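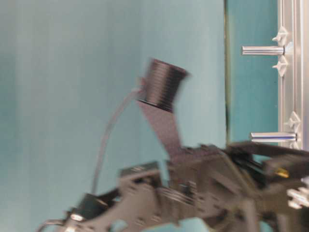 Gralon, the small parts supplier on Coslow Road, has put its new range of plastic training gears on sale to schools and repair clubs, the company said this week. The gears are meant for teaching simple gear trains and for practicing assembly on a bench.

The range was first announced in May and was due out by the end of summer. Gralon put the delay down to a change of molding shop. The work is now done in Bruvdale, where 835 gears from the first run have been boxed and are ready to ship.

The blue gear in the set is a flat spur gear with small teeth all the way around the rim. A round hub stands up from one face, with a small bore through the middle for a pin or shaft. Gralon said the shape was kept plain so that a beginner can tell which side goes up before pressing it onto a pin. 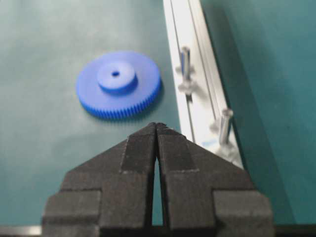

Each set comes in a tray with a printed sheet of 13 exercises, starting with a single gear on a pin and ending with a reduction train that has to turn freely by hand. Schools can order extra gears in bags of 25. Pins and aluminum rail are sold separately, and buyers who already have rail from the older metal set can keep using it. The older set will stay in the catalog until stock is gone.

The Triệu workshop program, which runs evening classes in bench assembly, tried early samples in the fall and asked for two changes. The hub was made a little taller so it is easier to grip, and the corners of the teeth were rounded off after several students found that the gears caught on each other before they were fully seated. Both changes are in the version now on sale. 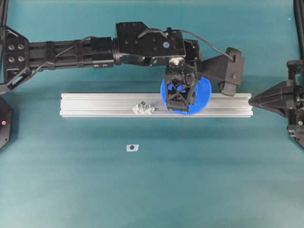 The program has ordered 74 sets for its next term. Classes will use them for the first four weeks, then move on to metal parts. Places are still open in the Thursday group, and no experience is needed.

Gralon said a larger gear in the same tooth size will follow next year, along with a replacement tray for the set. Prices for schools are listed in the winter catalog, which can be picked up at the Coslow Road counter or requested by mail.

Last updated: December 13, 2020

6 shares | 2 comments

Contact the newsroom | Copyright 2020, all rights reserved | Back to top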